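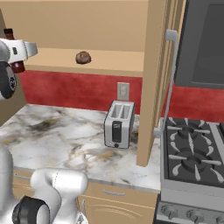
What made the kitchen robot close its gripper when there was nothing in it? According to Edby, a late message from the gripper was read by the software as a new command, and the fingers closed at the wrong time.

Home | News | Industry | Technology | Local | Contact

Edby has stopped all tests of its kitchen robot program after a fault which appeared in January, first in simulation and later on a real arm at the company's workshop in Gindby. No person was hurt. The company informed its partners the next morning and asked them not to run version 41 of the control software until a correction is ready.

The fault was first noticed in a simulated kitchen, where the program practices simple tasks such as moving a piece of food from a shelf to a toaster. In 23 runs the gripper closed before it reached the object. The engineers believed at first that the mistake was in the simulator, and the same version was loaded on the real arm. At 4:40 in the afternoon the arm closed on the edge of a shelf and continued to pull. The shelf came off the wall and one finger of the gripper was broken.

"We had the warning in front of us and we read it wrongly," said Melahat Değirmenci, who leads the testing group at Edby. "The simulator was right. We should have stopped there."

The emergency stop was pressed by a technician and it worked as it should. However, the automatic force limit did not react. The company found later that this limit was set for a heavier gripper, made by Koltex, and the value was not changed when the new gripper was installed. Koltex said in a short statement that its own product has no part in the matter -- the old gripper was removed from the arm last autumn.

Kadir Toprak, a safety engineer at the inspection office Dursun, was asked to examine the arm. He said that the delay in the message was up to 700 milliseconds, which is long for this kind of work. He also wants the force limit to be checked by a second person each time a part is exchanged. His written report is expected next month.

Edby says that the corrected version must pass 100 runs in simulation without a fault before the real arm is switched on again. The tests will start with the same shelf and toaster task. A demonstration for kitchen makers, planned for the spring, is postponed, and the company has not given a new date.

Contact the newsroom | Terms of use | © All rights reserved | Back to top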